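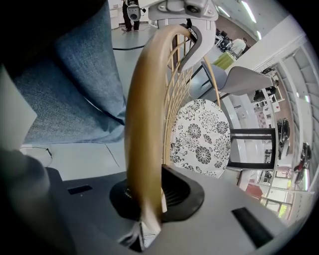 Bentwood chair, spindle back, with the round floral cushion on the seat.

Search the list archive Search Advanced search

Re: [flinstead-furnishing] Spindle chair and wire basket, dimensions and listing text
From: Lungile Mabuza
25 December 2025

Replies inline.

> The Shezi sheet gives the basket ring as 200 mm outside. Is that
> measured to the outer edge of the thick ring or to the end of the
> lattice wires? The Gritwood shelf has a fixed opening and I need
> the larger of the two.

Outer edge of the ring. The wires stop inside it, so 200 mm is the larger figure. Allow a few millimeters on top of that for the shelf opening. 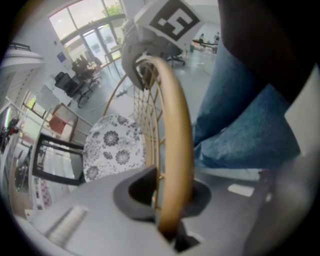 Wire basket, gold-tone, square lattice inside a tan ring. Floral plate behind.

> Also, can the cushion and the plate go under one pattern code?
> Both are black and gray on white.

I would keep them apart. The cushion has large blossoms, smaller rosettes and curling leaves. The plate is denser, with round flower medallions and small leaves and dots between them. A buyer who orders them as a match will send one back. Trunota already lists the cushion under 3293 (printed as 3,293 on the old sheet, same item). The plate should get 102.

> Chair height: 900 or less?

900 mm, floor to the top of the back arc, cushion off. The cushion does not change that number but it does change the seat height, so please put seat height in its own column and state "without cushion."

Two corrections to the draft text:

1. "Slatted back" should read "spindle back." The uprights are thin vertical spindles and the Gritwood search does not treat the terms as equal.
2. Finish on the chair is "honey." Delete "natural" wherever it appears.

The ties question from your other message is still open. I will measure the cushion again in February when the next lot arrives at Flinstead.

Lungile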